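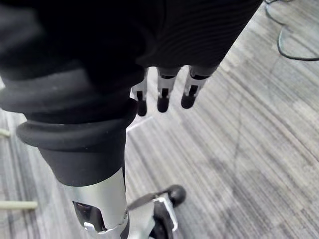
Carpet is finished, a reader wrote in to tell us after our last home improvement pages, and anyone still putting it down ought to be sent to live with a cold floor until they come to their senses, or the other way around. The letter ran to two pages and the argument got a little lost on the second.

Jan 23, 2023
By Staff Writer

The man who has been laying carpet in Greno for 40 years read the letter at his kitchen table, folded it, and put it under the short leg.

"They've been saying that since I started," he said. "My first boss told me I'd have two good years and then everybody would go to linoleum."

He agreed to talk on the condition that we leave his name out of it. He has enough work, he said, and the last time he was in the paper people called to ask about tile.

His kitchen floor, for the record, is tile. He says it was there when he bought the house.

He learned the trade at Ehlers, the flooring store on the Zitport road, back when it had a showroom with a fountain in it. The fountain leaked. His first paid job was to replace the carpet around the fountain, and his second was to do it again.

"That was a good education," he said. "You learn about padding. You learn what the underside of a thing smells like when management has been ignoring it."

These days Ehlers sells mostly vinyl plank, and he gets his calls from people who put in hard floors five or six years ago and have since had a baby, or a dog with long nails, or an upstairs neighbor. The neighbors are the best customers. They will pay for carpet in an apartment they don't live in.

"I've had it happen more than once," he said. "One lady opened the door and the fellow from below was standing behind me with his checkbook. Nicest I ever saw two people be to each other. They both hated the color."

Color is a sore subject. Given the choice, he would like everyone to buy a medium brown with a fleck in it, and given the choice, everyone buys something close to white. He has stopped arguing. He brings the samples in, sets the brown one on top, and watches it get moved to the bottom of the pile.

"They say they're going to be a shoes-off house," he said. "I say that's wonderful. I'm standing there in my socks. Their husband is walking past me in boots."

His own favorite was a wool blend called Grilach, which he describes the way other men describe a car they sold too early. It was heavy, it fought you on the stairs, and the backing would take the skin off your knuckles. He put it in a dentist's waiting room in April of his third year and it's still there. He knows this because he goes to that dentist, and he doesn't like the dentist.

Asked what goes wrong on a job, he got up and came back with a spiral notebook. He writes down every job and numbers them, and the last entry that morning was 3842, a hall and landing. Most of the entries have one line. A few have a paragraph, in smaller handwriting.

One of the paragraphs concerns a wedding ring that ended up under the pad in a back bedroom. It was found by having the bride walk back and forth barefoot until she stepped on it. Another concerns a cat, which was fine, and which he would prefer not to go into. A third is only the words "measured in the wrong house," underlined.

"Same street," he said. "Same door. They let me in, they gave me coffee. I did three rooms before the man asked me what I was doing."

Did they end up buying carpet?

"The stairs," he said. "I felt it was the least I could do to give them a price."

The knees are the part people ask about. Both of his are bad. The kicker, the tool an installer bumps with his leg to stretch the carpet toward the wall, has been hard on the right one, and the left went, he believes, out of sympathy. He uses a power stretcher in the big rooms now and still reaches for the kicker in closets. His doctor told him to quit. He told the doctor that the seam in the exam room corridor was coming up and somebody was going to catch a heel on it. They left it there.

He charges $100 to come out and fix a seam, including ones he didn't make, and he'll tell you who made it whether you ask or not. He can tell by the way the tape is cut. There is one installer in Zitport whose work he speaks of with real warmth, and several whose work he only sighs at.

As to retirement, he has looked into it. His wife would like to go somewhere with a beach. They rented a place for a week last spring, and he spent the first evening on his hands and knees in the living room, pressing along the baseboard with his thumb.

"No tack strip on the one side," he said. "None. They'd glued it."

He wrote the owner a note. He hasn't heard back.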